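2 min read

Ticket: office wifi dropping, Sillstead, ground floor. Opened by Mieke Baert, Thursday.

Drops every few mins since lunch. Wired fine. 3 laptops affected, all on the Dislow access point.
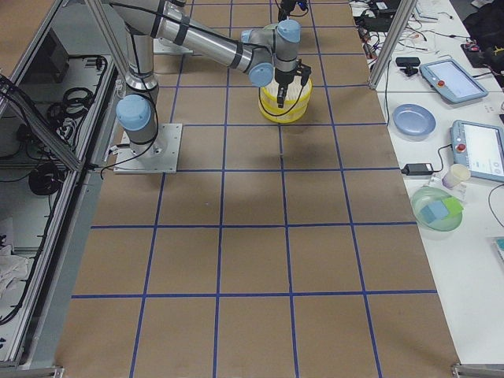

14:10 rebooted AP. Came back, dropped again at 14:25. Log full of "lease expired", 93 lines of it.

14:40 changed channel 1 to 11. No diffrence. Put it back.
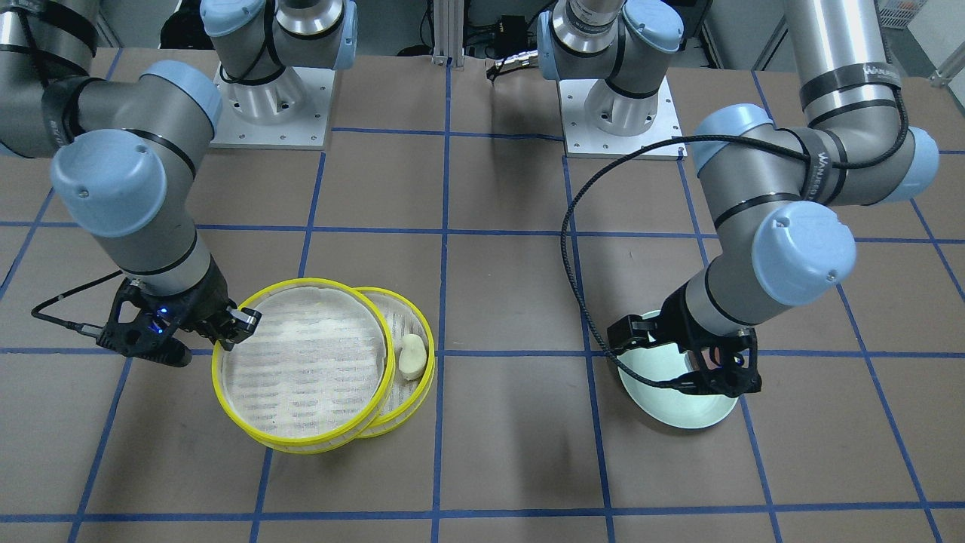
15:05 Halldóra found a second DHCP server answering. Old Jareo router in the post room, plugged back in when the printer moved. Unplugged it.

15:20 cleared leases, renewed all laptops. Ping test, 1,080 sent, none lost.
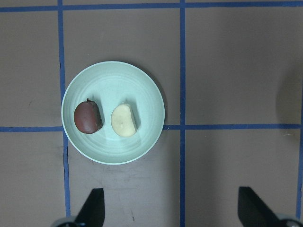
Still to do: label that router, turn off DHCP on it, tell Ingvar. Leaving open til Mieke confrims tomorrow.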